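Hands wanted for the home robot build (no experience needed, tea supplied)

Posted 12th July by Rosine Ferrand
Kokkonen shared workshop, back room upstairs

G'day all. I'm after a few people to come and use a pair of hand-held grippers on soft toys for an afternoon, and I'd love it if some of you had never touched anything robotic in your life.

A bit of background for those who haven't cornered me at the kettle yet. I've been building a two-armed tidying robot, which goes by Fimeo. It started in my garage and moved to the workshop when my partner wanted the car back under cover (fair enough, it was hailing). The arms are mostly printed parts with bought motors. Nattawut Rattanakul did the wiring and I do the software, badly at first and a bit less badly now. The long-term goal is modest: I want it to pick toys up off a table and put them in a tub without crushing them or flinging them at the cat.

The arms can already move wherever I tell them. What they can't do is work out for themselves where to go, so we're teaching them by showing. You hold a gripper in each hand, squeeze to close the jaws, and do the job the way you'd naturally do it. The computer records where your hands went and what the grippers saw, and later on Fimeo has a crack at copying you. I need lots of these goes, from lots of different people. Mine and Nattawut's all look the same by now, and the poor thing has picked up my habit of coming at everything from the left.
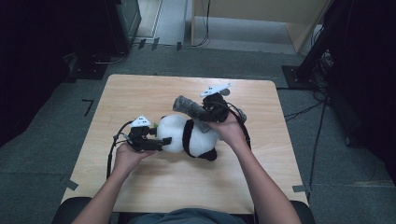
The jobs themselves are pretty easy to explain. I'll put one or two toys out, read you a line off a card ("put the panda in the tub", that sort of thing) and off you go. You work sitting down with both forearms over the table, and most people settle into using one gripper to steady and the other to lift. With the panda it often goes like that, one set of jaws on its head while the other hand deals with the grey fuzzy stick, and then you're free to swap. Please don't try to be neat or fast. If you drop something, pick it up again and carry on, because the recoveries are worth as much to me as the clean ones. The white triangular plates with the dots on top of the grippers are for tracking, so try to keep your sleeves and hair off them. The cables trail down beside your arms and you forget about them after a few goes, though Anneli Nurmi did manage to knit herself in on her first try and had to be let out.

What I'm asking for

One session, 3 hours including a proper break. You'd do 18 goes at each job and we get through 5 jobs, with a stretch and a biscuit in between. You can stop whenever you like, and I mean that. If your hands get tired the recordings go funny anyway.

I'm looking for people who:
- are 16 or over (under 18s need a parent to sign the form)
- can sit at a table and squeeze something like a stiff pair of kitchen tongs, on and off, for a few minutes at a time
- don't mind their hands and forearms being recorded
- can put up with me saying "lovely, and again" far too often

Left-handers, I'm especially keen on you! Also people with small hands, people with big hands, and anybody with a bit of stiffness in their fingers who'd still like a try. The handles can be padded out with foam and I've got a box of offcuts. If you use a wheelchair, the lift works and we can take the chair away from the table. Let me know beforehand and I'll clear the cables off that side of the carpet.

What you get

I can't pay wages, I'm sorry to say. This is my own money and a small parts grant from Valtent, the makers' group down the road, and the grant has already turned into motors. What I can offer is lunch (soup and good bread, vegetarian unless someone else brings something), your bus fare back, and a go at driving Fimeo yourself at the end if it's behaving. If you want to learn the printing or soldering side, stay on afterwards and Nattawut will happily show you. He's patient, and he has spare safety glasses.

The fussy bit about squashing

I'm putting this in because a few people asked last time whether they'd break anything. You won't. The toys are soft and the jaws only close as hard as you close them. What I do want is for you to grip firmly enough that the toy doesn't slide out, and then no harder than that. You'll feel it after a couple of tries. Fimeo has to learn how much squeeze is enough from watching through the gripper cameras, so it helps a lot if the fur gives a little when the fingers close, and you hold it there for a breath before you lift.

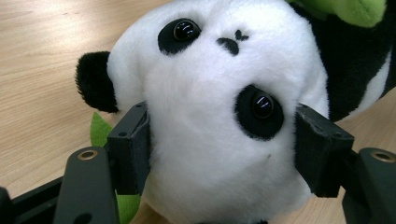
Both fingers on the panda's head, with the fur bulging a bit between them.

Grabbing by the head is fine, by the way. So is by the middle, or by a leg. Sirkka Laitinen asked me if there was a right end and there isn't. If everyone grabs the same spot then the robot only learns that spot, and the first time a toy lands the other way up it's stumped. I'll be turning things around between goes on purpose, so don't take it personally when I mess up your tidy arrangement.

Where the recordings go

They stay on the workshop computer and a backup drive at my place. The form asks whether you're happy for your recordings to be shared with other home builders, and you can tick no and still take part. I don't store your name with them, only a number. If you change your mind later, send me the number and I'll wipe them. Please hang on to the slip of paper, then! I'm hopeless with lists.

I'm aiming for 200 good recordings of each job by the end of August. We've made a decent start but the numbers are lopsided, with heaps of "pick up the panda" and hardly any of the two-handed handovers, where you pass a toy from one gripper to the other. Those are fiddlier and more fun, so if you've got the patience for them, say so when you sign up and I'll save you a session of mostly those.

One more role going

I could also use a second pair of eyes at the computer. The job is to press start and stop, note down anything odd (toy rolled off, phone rang, sneezing fit) and swap the batteries over. Esko Miettinen has been doing it and is off to help his sister move house, so there's a gap. You'd need to be comfortable with a spreadsheet and able to read my handwriting on the job cards, which I admit is the harder of the two. A few afternoons would be brilliant, one would still be a big help.

How to sign up

Put your name on the sheet by the workshop door, or reply to this post with the following:

- which afternoons generally suit you
- left-handed, right-handed or a bit of both
- gripping toys, computer desk, or either
- anything you can't eat
- anything I should know about access, allergies (the toys are synthetic, the workshop dog is not) or sore wrists

I'll write back to everyone, though it might take me a few days if I've got an arm in pieces. Bring a short-sleeved top if you have one, and a jumper for the break, as the heating up there comes and goes. Rings and watches come off for the recordings, so leave the good ones at home.

Bringing a friend is fine, two people can take turns and it makes the afternoon go quicker. Kids under 16 are welcome to watch with a grown-up but I can't record them.

If you've got soft toys to lend or give away, I'd be glad of those too. Nothing bigger than a loaf of bread, please, the jaws don't open wide enough. Pop them in the crate marked FIMEO under the stairs, and write your name on a bit of tape if you want them back.

Rosine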